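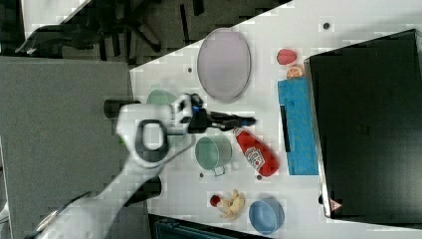 Figure 3. Tableware and food items on the white work table, Thepsuriya set, before sorting.

3.2 Composition of the table sets

Each table set was drawn up to resemble the mixed state of a household table between meals, when crockery, food and unrelated belongings share one surface. The Thepsuriya set (Figure 3) follows this principle. It includes a large oval plate in a pale lavender-pink, two pale green drinking vessels, a strawberry, an orange slice and a ketchup bottle. A bright blue rectangular box was kept among them as an item with no clear place in the serving of a meal.

The choice of a plain white table was deliberate. In the earlier Dorum set the patterned cloth drew frequent comment from respondents, several of whom sorted objects by how well they matched it. The small dark holes in the present surface attracted no such remarks and were left uncovered.

Respondents were asked to state, in their own words, which things belonged together and where each should be put away. A total of 227 written replies were received, of which 40 were set aside as incomplete. Replies were coded under the scheme devised by Duangkaew for the Prerkel household survey, with one change: the heading 'food' was divided into 'fresh' and 'bottled'. Without this division, the strawberry and the ketchup bottle would have fallen under a single heading, although respondents seldom proposed storing them in the same place.

The green vessels proved the hardest items to code. Many respondents wrote of 'the cups' as a pair and sent both to one shelf. Others kept the word 'mug' for the one whose handle was plainly in view, and gave the other a separate place — in some replies, with the glasses. We have coded both as drinkware and recorded the respondent's own term alongside.

The oval plate was most often described as a serving plate. Its size appears to have mattered more than its colour, which was mentioned chiefly by those who supposed that it came from a different service from the green pieces. A smaller group proposed placing the fruit on the plate before any clearing began. These replies are treated in Section 3.4 under 'preparatory moves', together with the corresponding material from the Toltari set.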